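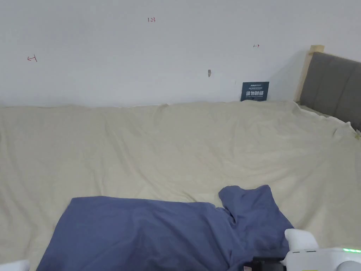
Bed 2, wall side. Red marks and 1.23 on the wall, blue cloth on the sheet.

Clurnthorpe bedroom mock-up, Saturday, 13:20

Linen trial, sheet from the Kevwood lot. Wide bed, long side to the white wall, pale sheet only, no top cover. Purpose is to see how the fitted sheet behaves after repeated making and stripping, and to settle the folding sequence for coloured items laid out on the bed.

The 1.23 between the two red arrows is the span in metres. Treat it as the working zone. Anything folded outside it goes down as a misplacement, even if the fold itself is good. Do not rub the red marks off when wiping the wall. The grey blemish below and to the right of the 1.23 is on the repair list as item 20. I can't tell by eye whether it is a scuff or a shallow hole – check with a fingertip before ordering filler.

Sheet: loose over the middle, creases running on the diagonal. The edge along the wall is wavy. It bunches at the headboard end, with sharper folds there than anywhere else. Gajewski's fitting note says to seat the headboard corners first and pull towards the foot. Try that order next, then the reverse, and log both.

Blue item: start state is crumpled, no pre-smoothing. One side lies fairly flat, the other stands up in a lump with a crease at its base. Flatten the raised side before squaring any edges. Log it under cloth no. 469 and leave the garment/towel column blank until it has been opened out.

The small navy card stays upright against the wall at the headboard end. If it falls during a strip, stand it up again before the next run.

To do:
– reweigh the sheet dry, last entry 988 g
– ask Grotidora if the colour of the replacement lot can be matched
– copy the June crease scores into the new table, old columns are in the wrong order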